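About us

Prorard is a returns and finishing workshop for shoes. Online shops send us the pairs which their customers gave back, and we make them ready for sale again: we check them, clean them, lace them, put them in the box and send them on. We work in one hall in Manura, and we do up to 700 pairs in a day.

Where we come from

We started with 7 people and two long tables. Everything was done by hand, also the carrying. In those years a person at Prorard walked more than she worked on shoes, and in the evening it was the back that was tired, not the fingers. When our largest customer, Naqvi, asked us to take double the quantity, we had to decide if we wanted more people who carry or a different way of working.

What the machines do

Since January the boxes travel through the hall on the Cirkar line. It reads the label, brings the box to a free place and takes it away when the work is finished. A second machine folds the new cartons and presses the lids. Before, these two jobs took the whole day of four colleagues, and they were the jobs for which we always had to look for somebody.

All four colleagues are still with us. One of them now looks after the line and went on a course of two weeks for it. The other three have learned checking and lacing. We will not write that the change was easy for everybody. In the first month the line stopped often, and some of us found the rhythm too quick. We spoke about this together and made it slower in the last hour of the shift – it has stayed like this.

What the hands do

Lacing is still handwork with us. A lace is soft, it never lies the same way twice, and every model wants its own tension. On the thick trainers with many layers, which are so much in fashion, the tongue has to be pulled up first and the laces crossed over it before the loops are made. A new colleague needs around 300 pairs until the bow sits well without thinking.

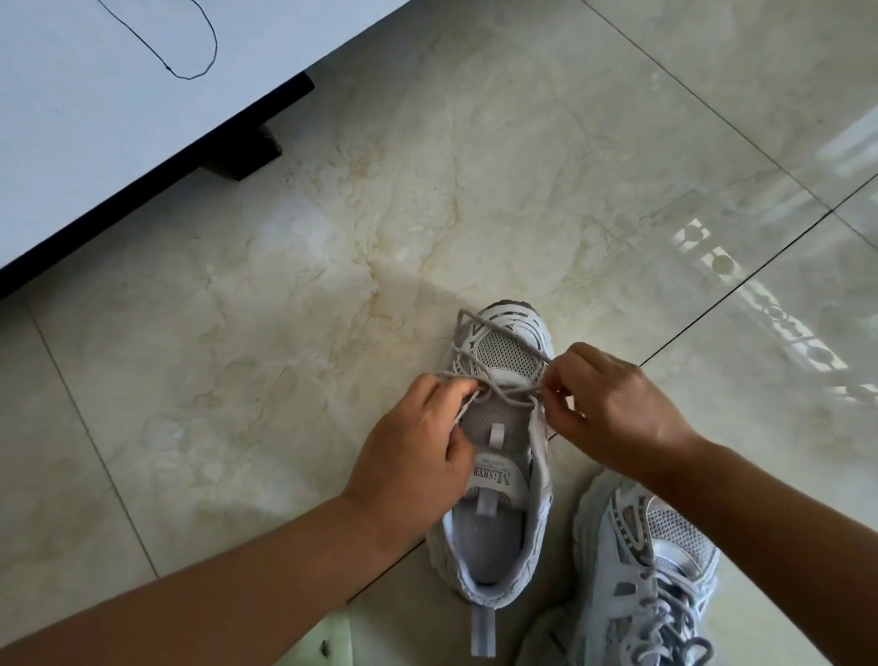

How we work together

Each person changes the station after the break, so that the same fingers do not make the same movement all day. Who laces in the morning checks or cleans in the afternoon. The speed of the line is set by the team at the tables, and everyone may press the stop button without asking first.

We do not count the pairs of a single person. The line could do it, the function is in the menu, but we have left it switched off and this is written in our work agreement.

Visit or write to us

If you have a shop and many returns, send us a small test quantity and we will give you a price per pair. Visitors are welcome in the hall after they have made an appointment. Please wear closed shoes – we will look at how they are laced.

Page last changed: March 31, 2020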